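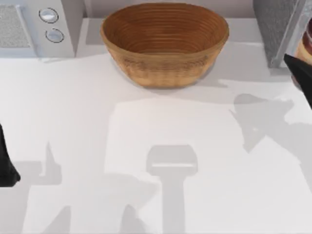

An oval basket on a white counter.

About Shiferaw Bread School

Most cooking schools will tell you that anyone can bake great bread in a weekend. We doubt it. We have taught beginners for a good while now, and what people can do in a weekend is make two decent loaves and get a fair idea of what went wrong with the third.

Shiferaw started as an evening class in a rented hall on Drukier Street. The hall had one good oven and one that ran hot on the left side, and we taught on both. When the lease ended we moved to the old Premon print shop, where we still are. Parking is poor. The bus is better.

What we teach

Plain wheat loaves, rye, flatbreads and, in July only, a short course on baking outdoors. The basic course costs $199 and takes up to 13 people. We have been told we could fit 30 in the room. We could, and most of them would spend the day looking at somebody's back.

We use supermarket flour for the first half of every course. Expensive flour may make better bread, but we have run enough blind tastings with students to be wary of anyone who is certain about it. The same goes for spring water, special salt and starters said to be older than the country. Ours came out of a jar we mixed ourselves, and it has been replaced twice.

What we don't promise

We don't give out diplomas. A one-day certificate has never gotten anyone a job that we know of, and we would be uneasy charging extra for the paper. We also make no health claims for sourdough. If your doctor has told you to avoid wheat, please listen to your doctor.

You may have seen it written that more than 3,000 people have trained with us. We don't know where that number came from and we have asked for it to be taken down.

Booking

The next basic course is on 18th February. Bring an apron and something to carry a warm loaf home in. Suten, the shop next door, sells both, but you probably own them already. Refunds are given in full up to a week before the class, and after that we'll move you to another date if there is space.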